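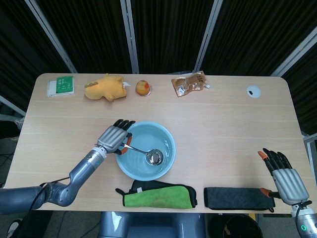 The ladle and the blue bowl, desk two.

THE LADLE
by Rozália Krajčí

The club had the robot until six, and at ten past five it still had not put the ladle anywhere.

"It's got hold of it," said Vy Tôn.

"It had hold of it yesterday," Matúš said. He was on the floor with the cables, reading numbers off the laptop. "Try 274."

Vy typed it in. The left hand kept its grip. The right hand stayed where it was, over the edge of the desk, doing nothing.

Mr Brabec came round the curtain with his tea. He looked at the yellow toy lying on its side and stood drinking for a while.

"Which task is this?"

"Number 3. Ladle out of the bowl, on to the green towel."

"And the grey towel?"

"That's for the next one."

He nodded. At the Tumik final in November his last team had dropped a cup in front of over 604 people, and he had driven them home without the radio on. He had not mentioned it since.

"Slower," he said.

Vy changed the speed. The arm began to lift. The ladle scraped along the rim with a noise that made Matúš sit up, then it was clear of the bowl and tipping slightly to the left.

"Don't stop it," said Mr Brabec.

Vy took her hands off the keys and put them in her lap.

Recent stories
The Lahtinen Bus
Night Shift at Pikell
Two Keys for Prasanna Khan

Contact the editors | © Plaresero Stories | Back to top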